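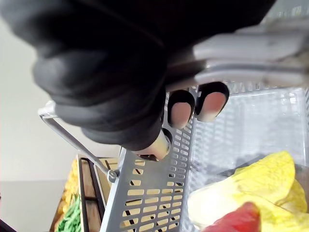 How to sort out a household odds-and-ends drawer

Most homes have one drawer where small things go when they have no other place. Sorting it takes an evening if you do it in one go, and longer if you stop halfway, so pick a time when you can leave things spread out on the table. You will need a few shallow boxes, a roll of masking tape, a pen, and a basket with a rim high enough to stop things rolling out. Short, rounded pieces are the worst for this. A pale cylinder with a small slot near its tip, held over a basket, could belong to any number of things, and it will be under the sofa in no time if you put it down on a bare table.

Step 1: Empty the drawer

Take the drawer right out if it will come. Most wooden ones lift up at the front and slide free. Metal runners usually have a small plastic lever on each side, and you press one up and the other down while pulling. Tip the contents on to an old towel, which keeps the noise down and stops screws scratching the table.

Wipe the drawer out with a damp cloth and leave it to dry while you get on with the rest. If the bottom is sticky from an old leaking battery, wear gloves and dab it with a little white vinegar first.

Step 2: Take out what should not be there

Go through the heap once, quickly, and pull out:

Batteries of any kind
Medicines
Matches and lighters
Anything sharp without a cover
Money, keys and stamps

Loose batteries need care. Put tape over the ends of the square nine-volt ones and the flat button cells before you store them or take them for recycling. Button cells should go somewhere a child cannot reach, straight away.

Step 3: The unknown basket

Everything you cannot name goes in the basket. Do not stop to work out what each piece is, or you will still be there at midnight. Feet from appliances, end caps, shelf pegs, spare plugs for flat-pack holes and bits of curtain track all look much the same once they are away from home.

When the heap is done, carry the basket round the house. Look under chairs, along the backs of shelves and at the ends of blinds. My neighbour Yi-an Baek did this on a Thursday evening and found homes for most of hers in two rooms. What is left after the walk goes in a bag with the month written on it. Mine says September. If you have not opened it by the same month next year, let it go.

Step 4: Group the rest

Keep the groups wide. Fixings, string and tape, cables, pens, and small tools will do for most people. I once split screws by length and gave up within a week -- one box for all of them works better, with the wall plugs in a bag inside it.

Cables deserve a label each. Fold a strip of masking tape round the lead near the plug and write what it is for. Wind the cable loosely and fasten it with a bread-bag tie or a bit of string.

Step 5: Fit the boxes

Measure the inside of the drawer, including the height. Ours is 400 mm wide and the boxes were cut down from tea and cereal packets. Cut them at least 5 mm lower than the drawer sides so that nothing catches when it shuts. Put the heaviest box at the back, and whatever you reach for most at the front left or right, depending on which hand you use.

A dab of sticky tack under each box stops them sliding. Leave one box empty. Things will go on turning up, and they need somewhere to land until the next time you have the basket out.

Step 6: Put the drawer back

Line up both runners before you push. If it sticks, take it out again and rub a candle stub along wooden runners. Metal ones usually just need the fluff wiping off.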